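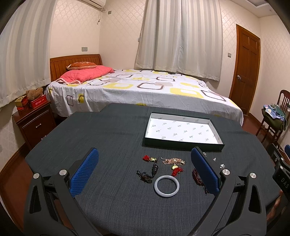 Selon Ovidiu Marinescu, une série ne perd pas son public à cause d'un mauvais épisode, elle le perd quand le spectateur ne sait plus ce que veulent les personnages. La remarque a été faite pendant la séance précédente et elle sert de point de départ à celle-ci. On la discutera à partir de Clandgate, dont vous avez dû voir la première saison.

Séance 7 -- Le fil rouge et l'épisode autonome

1. Rappel de vocabulaire

Épisode bouclé : l'intrigue principale s'ouvre et se referme dans l'épisode. On peut le voir seul.
Feuilleton : l'intrigue se poursuit d'un épisode à l'autre, l'ordre de diffusion est obligatoire.
Fil rouge : ligne narrative secondaire qui traverse une saison construite surtout en épisodes bouclés.
Bible : document de référence qui fixe les personnages, les lieux, le ton et les règles de l'univers. Celle de Clandgate fait 93 pages dans la version distribuée aux scénaristes.

Attention à ne pas confondre bible et synopsis de saison. La bible ne raconte pas, sauf dans la partie consacrée au pilote.

2. Le cas Clandgate

La série suit une brigade des douanes dans un port fluvial. La première saison compte sept épisodes. Les quatre premiers sont bouclés : une saisie, une enquête, une résolution. Le fil rouge (la disparition de l'inspecteur Hodoroagă) n'y occupe que deux ou trois scènes à chaque fois, presque toujours placées en fin d'acte.

À partir du cinquième épisode le rapport s'inverse. L'affaire de la semaine devient un prétexte, puis disparaît complètement dans le sixième. Le producteur, Tevico, avait demandé ce basculement dès l'écriture. Le diffuseur, Holtix, préférait garder des épisodes autonomes jusqu'au bout pour faciliter les rediffusions. Le compromis se voit à l'écran : le cinquième épisode a deux fins, l'une pour l'affaire, l'autre pour Hodoroagă, et la première est expédiée en une réplique.

3. Ce que le découpage montre

Le relevé des scènes distribué en cours donne 191 scènes pour l'ensemble de la saison. Reprenez-le et marquez en marge, pour chaque scène, la ligne à laquelle elle appartient : A pour l'affaire, B pour le fil rouge, C pour la vie privée des personnages. Certaines scènes portent deux lettres. C'est normal, et ce sont souvent les plus intéressantes à commenter.

Points à relever :
-- la première scène B de chaque épisode et sa place par rapport au générique ;
-- les scènes où une information de la ligne A modifie la ligne B ;
-- les personnages qui n'apparaissent que dans la ligne C (la sœur de Hodoroagă jusqu'au quatrième épisode, par exemple).

Le retour de la sœur dans l'épisode final a été jugé artificiel par plusieurs d'entre vous. Elle est pourtant annoncée deux fois, au deuxième épisode par un message sur le répondeur, au quatrième par la visite à l'appartement. La préparation existe. La question est de savoir si elle suffit quand trois épisodes séparent l'annonce du retour.

4. Le résumé de début d'épisode

Le « précédemment » n'est pas neutre. En choisissant les extraits, le montage indique au spectateur quelle ligne va compter. Dans Clandgate, le résumé du sixième épisode ne reprend aucune image des affaires précédentes. Comparez avec celui du troisième, qui en reprend deux.

5. Travail à rendre

Un commentaire de 1 000 mots sur un épisode au choix, sauf le pilote, déjà traité ensemble. Le relevé annoté est à joindre. À remettre le lundi 2 juillet 2018, en version papier, au secrétariat. Les plans détaillés ne seront pas corrigés à l'avance, mais on peut poser des questions à la fin de la séance.

Pour la prochaine fois : relire la partie « Personnages » de la bible et revoir la dernière scène du cinquième épisode.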